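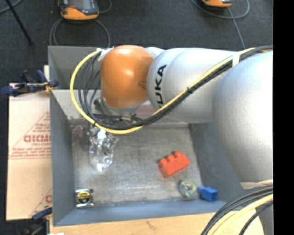 Asociación Cultural Londusside
Acta de la reunión ordinaria del 22/09/2026

Preside Arsen Koval. Se abre la sesión a las 19:10 y se aprueba el acta anterior sin cambios.

1. Biblioteca de préstamo
El recuento del verano da 2.935 títulos catalogados. Faltan por devolver 137, casi todos de la sección infantil. Se acuerda enviar un segundo aviso por correo y no cobrar recargo hasta enero.

2. Humedad en la sala de lectura
Savchuk ha presentado presupuesto para sanear la pared norte: unos 700 euros, sin pintura. Varios socios piden otra oferta antes de decidir. Koval la solicitará a Felteo. Entretanto las estanterías de ese lado se separan de la pared - la de poesía ya está movida.

3. Ciclo de lecturas de otoño
Se mantienen las dos sesiones previstas con la librería Drundevine. La segunda pasa a las 18:30, a petición de los socios que vuelven en autobús. Queda pendiente el cartel.

4. Donaciones
Se ha recibido una colección de novela policiaca. Los ejemplares repetidos irán a la mesa de intercambio. No se aceptan más enciclopedias.

5. Ruegos y preguntas
Se pregunta por la llave del armario de revistas. Hay copia en secretaría. Se pide también revisar el timbre de la entrada - se oye mal desde el fondo.

Se levanta la sesión a las 20:25.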